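Dranuline Evening Courses, Skarcombe
Interior Plants for People With Interiors
Handout 4: The Floor
Tutor: Jytte Steinarsdóttir

Before we start

Last session was shelves and windowsills, and most of you did the reading, or were brave about it. Tonight we go down to floor level. Bring the sketch plan of your room from Handout 2. If you drew it on the back of the Handout 2 worksheet, bring the worksheet as well and we will pretend this was the idea.

Practical session is 5 Mar 2022 in the Mesta room, upstairs. Wear trousers you can kneel in. Last February somebody came in white linen and spent two hours standing, which defeats the purpose of a session called The Floor.

1. Light at the floor

People choose a spot for a plant by standing up and looking at it. The plant will be living somewhere near your ankles, and the light down there is a different business. A window with a high sill can flood a desk and leave the skirting in gloom. A glass door does the opposite, throwing a bright strip along the floor that moves through the day and cooks whatever it lands on.

Exercise: sit on the floor where the pot will go. Stay there five minutes. Can you see sky? If you can, the plant can. If all you see is the underside of a table, so will the plant, and it has fewer hobbies than you.

Those who want numbers can borrow the light meter. My own readings from the hallway at home, same afternoon, same meter:

At eye level by the door: 900 lux
On the floor by the door: 637 lux
On the floor behind the coat stand: 156 lux

The coat stand spot is where my husband had put the fern. We have discussed it.

2. Corners, pillars and other leftovers

Every room has places where furniture refuses to go. The recess next to a pillar, the end of a blank wall, the gap beside a door that opens the wrong way. These are the places people give to plants, on the principle that a plant cannot complain. It can, but it does so by dropping leaves, and people sweep those up and carry on.

What to look at before you commit:

Draft. Hold a strip of tissue at floor height by any gap, hinge or vent. If it flutters, put something tougher there, or an umbrella.

Traffic. Feet, bags, vacuum cleaners, chair legs. A pot tucked in behind the leg of a table or frame is protected from some of these and invisible to the rest.

Reach. You have to get a watering can to it. If the route involves lying on your stomach, you will water it twice with enthusiasm and then stop.

Cables. Move them before you water. I am not going to expand on this.

3. What will put up with it

Pothos (Epipremnum aureum) is the plant I am supposed to be too sophisticated to recommend. I recommend it. It takes medium light, tolerates less, and forgives a missed week. Heart-shaped leaves, a shine if you dust them, and a habit of sprawling that looks generous on a floor and untidy on a shelf. Pinch the long stems if you want it bushy.

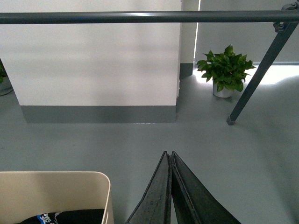
Keep it out of reach of cats, dogs and small children, all of whom also live at floor level and like to chew. The sap irritates the mouth. In a house with a determined cat, skip it altogether and read the parlor palm section in Handout 3.

Pot size: go up one size only when the roots circle the bottom. A big pot of wet soil around a small root ball is the commonest cause of death in my inbox. Plain pots are fine. White ones show every splash, so keep a cloth handy or learn to like splashes.

Saucers: yes, always, and empty them. Mr. Mohammadi from the Tuesday group lost a good square of oak floor to a saucer he described as "basically dry."

4. Watering down there

Finger in the soil to the second knuckle. Dry, water it. Damp, go away. The floor is often the coolest part of a room, so a pot there may dry more slowly than its twin on the shelf. Don't water both on the same day out of fairness.

Turn the pot a quarter when you water. Against a wall the plant only gets light from one side and will end up with all its leaves at the front, like a school photograph.

For next time

Mark two floor spots on your plan, one you would use and one you wouldn't, with a sentence each. Reading: packet pages up to 16. Coffee money goes in the blue tin, and the tin stays in the room.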